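The Saturday-morning feeling, any day you like

Mostville's repair café has outgrown its first home, and what a lovely problem to have! The old grain store on Wevon Street now opens its doors at 2 pm, and by half past the kettle is on and the benches are full of toasters, lamps and much-loved radios. 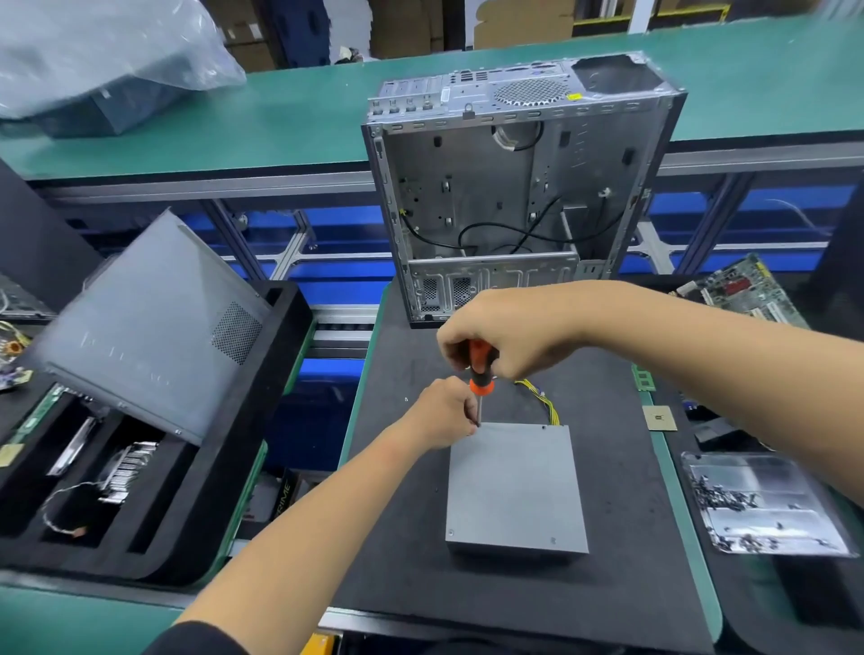

Words: Mostville Monthly staff

Last year 654 items came through, from a Biltix sewing machine to a wind-up duck. You pay what you can, you sit beside the person helping you, and you get to learn something (my neighbour can now rewire a lamp and won't stop talking about it).

There are 40 seats, so get in early. Bring the cord, bring the missing knob if you've got it, and save room for the cardamom buns from Bangash bakery next door.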